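Tanham Practice Set for Hand-Held Grippers, second edition
Review by Nahom Wolde
Filed under: Tools and methods

I bought the Tanham set in July, when our group began to record cloth handling and I was asked to write the house rules for it. I had never written rules for anybody before. The set costs 200 euros and for this you get a spiral book, a stack of checklist cards, two wall sheets and a file of forms which you can change for your own use. There is no hardware in it. Some buyers seem to expect a gripper from the name, and I saw one angry comment in the shop about that.

The book is for people who collect demonstrations by hand: you hold the gripper, you do the task, the camera on the tool records it. Most of what I had read before was written for robot cells with fences and stop buttons, and very little of it helps a person who stands at a bed and picks up socks for a whole morning.

What is inside

The first part is about the operator. It sets a limit of 30 minutes of recording, then a pause, and it asks for a change of hand or a change of person after the pause. I was against this at the beginning. My colleague Virgil Căpraru, who has bad wrists, was for it, and we kept it. There is also a good page about how to hold the tool with relaxed fingers. The drawings are small but clear.

The second part is about the tool. Before each session you look at the pivot bolts, the finger pads and the lens, and you open and close the fingers completely one time in view of the camera. The card for this is the best card of the set. It is printed on both sides, it is easy to wipe, and a new person can follow it without help. I only wish that it said how tight the bolts must be. It says "snug", and I had to look the word up, and then I still did not know.

The third part is about the task and the space, and here I have more complaints. The rules for hard objects are very complete. For cloth there are four pages, and they repeat each other. The main rule is that a grasp begins when both pads touch the item. With a towel or a sock this moment is difficult to find in the recording: the cloth folds up between the fingers, it covers the pads, and two people who mark the same recording will put the start at different places. We wrote our own rule in the end, which marks the start at the last moment before the cloth begins to move. The book should have something like this.

The rule about neighboring items is better. It says to leave other things where they lie, if they are part of normal work, and to write in the session form what kinds of items were there. Before this, people in our group cleaned the surface before every try, and the recordings became too nice. Real laundry is not like that.

How it worked for us

In the first period with the set we made 1,321 recordings. Our own check rejected 277 of them. The most common cause was fast movement of the wrist, so that the picture was not sharp at the moment of the grasp. Tanham has a rule for speed, but it is hidden in an appendix with the lighting rules. I copied it to the front of our book with a marker. For us it should be on the wall sheet, in big letters.

The forms are fine. They open in any office program. We took out the field for "supervisor signature" and nothing broke.

Compared with others

Before Tanham I tried the free guide from Movel. It is shorter and the language is friendlier, but it has nothing about the operator, and it does not say what to do with a failed grasp. Tanham is strict on this point: keep it, mark it, do not repeat it in secret. I agree with this very much. Ghiță sells a course with a printed reader, which I have only seen on the table of another group, so I can not judge it.

Small problems

The spiral is weak and my copy lost its last page in the bag. The index sends you to a wrong page for "lens cleaning". The shop, Prernamach, sent a new copy after one e-mail - fast and polite.

Would I buy it again? For a group which starts from zero, yes, and mostly for the cards. For a group that works only with textiles I would wait for a third edition, or buy one set and plan a few afternoons for writing the missing rules. We are now at the fifth version of ours. The part about striped and patterned cloth is still not finished, and Virgil wants a separate rule for single socks. 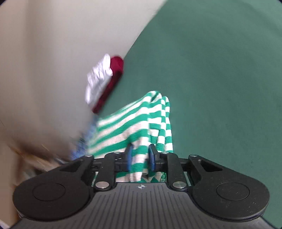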